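Anmont Computer Reuse Workshop
Minutes of the July bench meeting

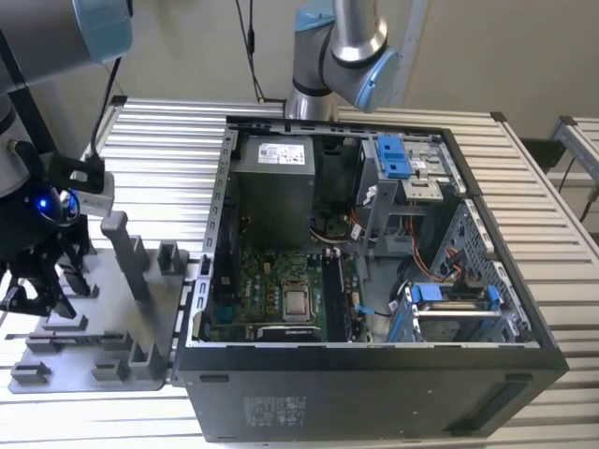 Present: Thitima Saengthong (chair), Loïc Carré, Mathis Brunet, Kiros Araya
Apologies: Demyd Hnatiuk
Minutes taken by: Mathis Brunet
Meeting opened at 4:10 p.m. in the Millet Street unit.

1. Minutes of the last meeting

Accepted with one correction. Under item 4 the supplier of the cable ties should read Plonura, and the word "returned" should be "replaced".

2. Desktop towers

Kiros reported that the Plotik school order is on schedule. The order is for 29 desktops, all towers, all to go out with a fresh system install and a clean interior. Loïc has finished the wiping of the old drives and the certificates are in the blue folder.

Two towers failed to start after the memory was changed. Kiros has set them on the shelf by the sink with a note on each. Loïc thinks the modules are not seated all the way and will try them again before anyone orders replacements. Thitima asked that the notes say which slot was used, as the last batch of notes only said "bad".

It was agreed that towers are to be worked on lying down with the side panel off. Mathis said that he had been doing them standing up and had lost screws into the bottom of the case more than once. Side panels are to be leaned against the back wall, with the case number on masking tape on the inner face. Last month four panels went back on the wrong machines and would not close.

3. Parts trays

Long discussion. Loïc would like every part that comes out of a case to go into a tray pocket straight away, before the next part is touched. Kiros agreed for cards and memory but said that loose screws need a lidded box. The trays are fine for parts with some size to them, and screws get tipped out whenever a tray is carried.

Decided: trays for parts, lidded boxes for screws, one box per case. Trays stay on the bench next to the case they belong to and are emptied at the end of the shift. Thitima will print the case numbers large enough to read from standing height.

Mathis asked whether trays could be stacked on the shelf overnight. No – the posts stick up and the top tray rocks.

4. Power supplies

Demyd sent a written note, read out by Thitima. He asks that no one open a power supply for any reason, including dust. Units that rattle or smell burnt go in the red crate for recycling. He also asks that the labels on the units be left alone, as he needs the ratings when he matches units to cases. Someone has been putting price stickers on top of them.

All agreed. Price stickers go on the outside of the case, bottom right of the front.

5. Cleaning

Fans and heatsinks are still coming through with dust in the fins. Kiros showed a heatsink from a tower that had been marked as clean. The check sheet will now have a separate line for the heatsink and another for the case fan. Blow out the dust at the back door and hold the fan blades still while you do it.

Old thermal paste: wipe it off with alcohol and the lint-free cloths. We have 2 bottles of alcohol left. Loïc to order more from Plonura.

6. Bench surface

The slatted tops are staying. Kiros raised the matter of small parts falling between the slats, and Mathis suggested a mat under each case. Thitima was not in favor of covering the whole bench, because the mats slide and people then lean on them. We will try one mat on the end bench for a month and see.

Cables hanging over the work area were brought up by Loïc. Anything not needed for the job is to be clipped back before a case is opened.

7. Money

Balance is $1,274 before this month's bills. Thitima asked for approval to spend $75 on screwdriver bits and the extra lidded boxes. Approved, no objections. Receipts to Thitima, please, and in the envelope. Two were left in the tool drawer last time and one could not be read.

8. Other business

The back door lock sticks in warm weather. Mathis will bring graphite.

Kiros will be away for the second half of the month. Loïc takes over his test shifts, and Demyd has already offered to cover one of them.

Actions
Loïc – reseat memory in the two failed towers; order alcohol
Thitima – case number labels; bits and boxes
Kiros – new check sheet before he goes away
Mathis – mat for the end bench; graphite; correct the last minutes

Meeting closed at 5:25 p.m.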